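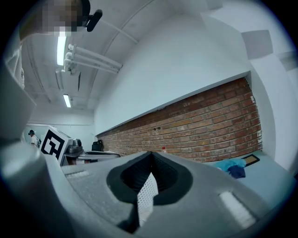 Two Kitchens and a Night Bus: Running the Bakery at Zanetti

Feb 23, 2025

The owner of the Zanetti bakery in Tillau starts work at 2 in the morning and says she has stopped thinking of it as night. "It's just the first part of the day," she says. "I eat lunch at eight. I have done that for 21 years and my stomach doesn't know any different."

She took over the shop from her uncle, who sold mostly white rolls and a fruit loaf at Christmas. She kept the rolls. The fruit loaf went after the second winter, when she found she was still giving slices away in February. In its place she put a dark rye, which sold badly for a year and now goes before anything else on the shelf.

"People told me the rye was too sour," she says. "I made it a little less sour and they said they missed the old one. So I went back to the first recipe and left it alone."

On an ordinary morning the shop bakes 300 rolls. Before a holiday it is more, and the second kitchen, across the yard, gets used as well. That room was a store for flour and bicycles until the November she had it rewired. The oven in there is older than the one in front and runs hot on the left side, so the trays have to be turned halfway through.

Asked what has changed most, she talks about flour before she talks about customers. Her old mill closed, and the one she buys from now sends a stronger flour that takes more water. It took her most of a spring to get the rolls right again. "I threw out a lot of dough. The pigs at my cousin's place did very well that year."

The customers have changed too. The glass factory used to let out its night shift at five, and there was a line at the back door before the shop opened. The factory runs days only now. What she gets instead is the early bus, which stops across the road, and parents on the way to school. She sells more coffee than she ever planned to. The coffee machine is a used one from a hotel, and she doesn't like it much.

Her staff is small and she trains them herself. New bakers spend their first weeks on shaping and don't touch the oven. "Your hands have to learn it. I can explain a roll for an hour and you will still make a bad one."

She was 23 when she baked her first full batch alone. The rolls came out pale and her uncle sold them anyway, at half price. She still has the sign he wrote for them, in a drawer under the register.

She has no date in mind for retiring. There is a new oven to pay off, and she would like to try a spelt loaf in the fall.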